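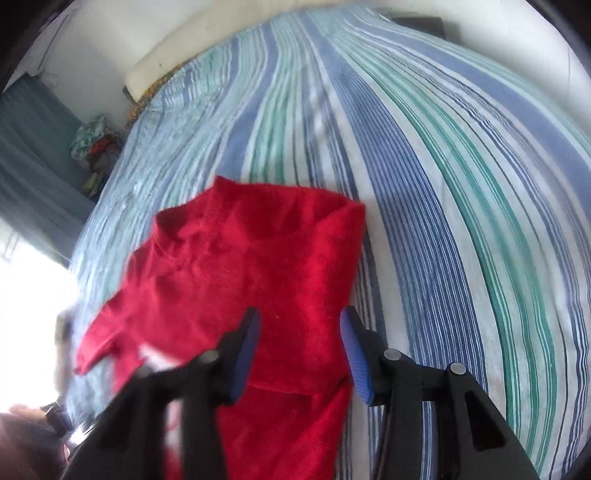
What did this project set out to find out?
We wanted to know how much fuel a rental personal watercraft wastes when its hull is not kept clean, and whether a small rental dock could fix that without buying new machines.

Background
The work was done at the Ploltimcombe marina, where the Rastton rental dock keeps a small fleet of three-seat watercraft on the water from spring to fall. The craft stay moored all season. By July most of them have a layer of slime below the waterline, and some have a few barnacles near the intake grate. Staff at the dock had noticed that the older craft felt slow to plane and came back with less fuel than the newer ones, but no records had been kept.

Method
We used 2 craft of the same model, both built by Omberg, with close to the same engine hours. One was hauled out, scrubbed and waxed. The other was left as it was. Each craft was run over the same marked course inside the no-wake buoys and then out along the breakwater and back. The same rider drove every run and held the throttle with a marked stop on the handlebar. We made 36 runs in total, split evenly between the craft. Runs were done before 9 a.m., when the wind was low.

Fuel was measured by topping up to a line in the filler neck after each set of runs – not a perfect method, but the dock did not want us to open the fuel system. Speed was taken from a handheld GPS unit.
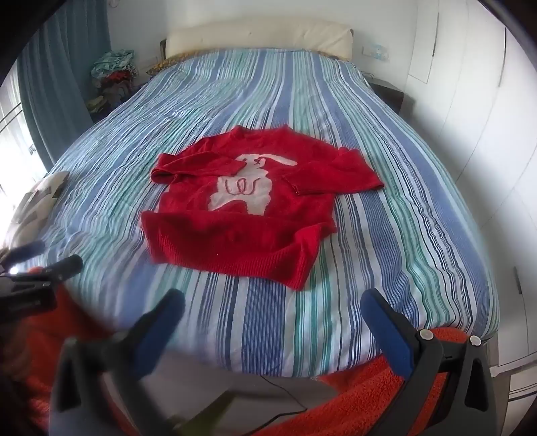 Fig. 2. Red sweater with rabbit motif on striped bedding.

Results
The clean craft reached 43 mph on its best run. The fouled craft never matched it, and it took longer to come up on plane on every run. Fuel use over the course was about 7 percent higher on the fouled craft. The difference was larger on the outer leg, where the craft was running at full throttle, and almost too small to measure in the no-wake part.

We also looked at the intake grates. The grate on the fouled craft had weed wrapped around the bars. We removed the weed and repeated one set of runs. Top speed came up slightly but did not reach that of the clean craft, so the hull itself seems to account for most of the loss.

Sources of error
The top-up method depends on the craft sitting level. When other boats passed, the fuel line moved and we had to wait. The two pumps may also have had different wear, which we could not check without taking them apart. The clean craft had a newer impeller, a Lazaridis part fitted by the dock the season before – we only learned this after the runs were finished, and it should be kept in mind when reading the speed figures.

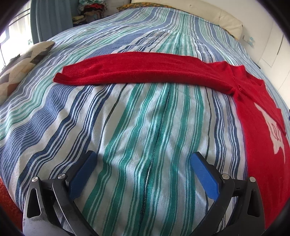

Recommendations
The dock should haul out each craft once a month in the season and scrub the hull below the waterline. Grates should be checked by hand at closing time with the engine off and the lanyard removed. A simple log sheet for fuel and engine hours, kept at the fuel pump, would let the staff see which craft are falling behind.

If the test is repeated, the impellers should be swapped between the two craft halfway through the runs.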